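# Pens, patience and a three-fingered hand: talking with the Ildale robotics club coach

The room the club uses at Ildale is long and narrow, and by the time I got there in late September it was already loud. I'd come to talk to the coach, who teaches math during the day and has run the club for six years, and we ended up talking for most of the afternoon - partly in the hallway, because that was the only place we could hear each other.

The first thing I wanted to know was how the club got so big. There are 30 students signed up this fall, up from 14 the year before.

"They bring their cousins," the coach said. "They bring people from the bus! I had a kid come in because she thought we were the ceramics club, and she stayed, and now she writes most of our motion code."

This year the club is working toward the Zovimley Cup, a spring contest where teams get a set of small household jobs and a robot arm has to do them with no one touching the controls. The team has named its arm Cuvus. Their chosen job is sorting pens. It sounds like nothing, and I said so, and got a big laugh.

"Try it with stiff fingers and no sense of touch. Pens roll. They lean on each other. You go for one and you get two, or you push the whole bunch into the corner of the bin. I love it as a problem because everybody understands it in one second and then it eats your whole semester."

The gripper has three big black fingers, and the students have strong feelings about them. Older members want to keep the current shape. A group of ninth graders wants something narrower at the tips and has been drawing new versions in a shared notebook. The coach won't settle it for them.

"I told them, run 40 tries with each one, write down every miss, and then we'll talk. They were so annoyed with me. Then they came back with charts."

There's a camera down by the gripper too, and the students go back through its pictures after practice to work out why a grab went wrong. It's the part of the afternoon the coach likes best, with everyone crowded around one laptop arguing over which way a pen was leaning.

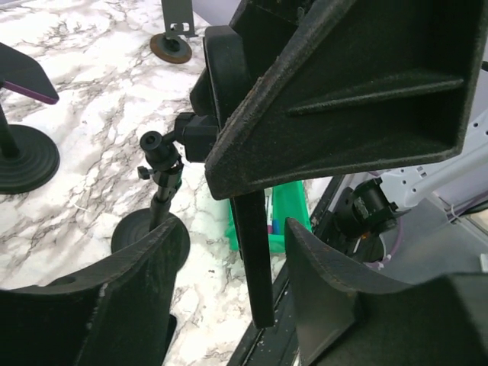
"People expect me to say the best day was when it picked up a pen," the coach went on. "That was a great day, sure, we screamed. But my favorite was a week later when it stopped working completely and I was stuck in a staff meeting. I walked in forty minutes late and they had already split into groups. One was checking cables, one was reading the code out loud line by line. I just sat down and ate my sandwich."

The log that came out of that week is now at 358 entries. New members have to read the first page of it before they pick a job, and they have to add an entry of their own by the end of their first month. Some are very short. One says only "wrong bin."

Next up is a practice meet at Ortuño, where they'll run the sorting job in a strange room with strange lighting for the first time. The coach expects it to go badly and can't wait.

"Oh, it'll be a mess. We'll come home with two more pages for the log."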